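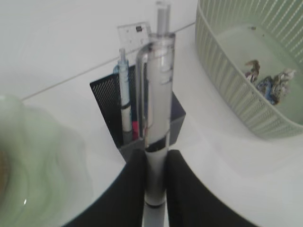
Virkance V2 Fingertip Pads — Replacement Set and Safety Notice

Product code: 331-V2
Sold as: one pair of pads, four screws, one hex key
Fits: Maeng two-finger grippers, both the short and long finger versions
Colour: black
Stock: held at Bruvthorpe, sent next working day

Please read the notice below before ordering if you already have V1 pads fitted.

Safety notice, 22/09/2023

Lerent has withdrawn the V1 fingertip pads from sale. On a number of V1 pads the bonded face came away from the backing plate while the gripper was closed. When this happens the fingers shut further than the controller expects, and whatever is being held can drop or be thrown sideways. We have had reports of dropped parts and one of a cut finger, where someone reached in to pick up a part before the arm had been stopped.

The fault shows up mostly with thin, smooth, round items such as pens, tubes and small bottles. These touch the pad along a narrow line, so the load sits on a small part of the glued face. Flat and boxy items spread it out and the pads last much longer, but the fault can still occur and the notice covers all V1 pads whatever they are used for.

How to tell which pads you have

Look at the back of the pad, on the side that meets the finger. V1 pads have two screw holes and no lettering. V2 pads have two screw holes and the letters VK moulded between them. You will need to take one pad off to check. Stop the arm and isolate the power first.

What to do if you have V1 pads

Stop using the gripper until the pads are changed. Do not re-glue a pad that has lifted. We tested several adhesives in July and none of them held reliably once the face had been contaminated with skin oil or dust.

Send us your order number and we will supply V2 pads free of charge. There is no need to return the old ones, but please cut them in half before throwing them away so they cannot be refitted by mistake.

What has changed in V2

The face is now moulded through slots in the backing plate and no glue is used. Overall thickness is the same, so finger offsets do not normally need changing. The rubber is slightly firmer than before. If you pick up soft or thin-walled items, start with a low grip force and work up.

Fitting

1. Stop the arm, isolate the power and open the fingers by hand.
2. Remove the old pads and wipe the finger faces clean with a dry cloth.
3. Fit the new pads with the screws supplied. Old screws are 1 mm shorter and must not be reused.
4. Run the open and close cycle 15 times with nothing in the fingers, then check the screws again.
5. Reset the grip counter on the controller.

Service life

Inspect the pads every 3000 grips and replace them at 4000, or sooner if you see a split, a shiny patch or any movement between the rubber and the plate. Grips on narrow round items count the same as any other.

Known limits

V2 pads are not suitable for oily parts, food contact or surfaces above 60°C. They do not detect a dropped item — if your work needs that, switch on the position check in the Maeng controller. It is off by default.

Delivery and returns

Free V2 replacements go out by tracked post. Paid orders can be returned unopened to Lerent at the Bruvthorpe address on your delivery note.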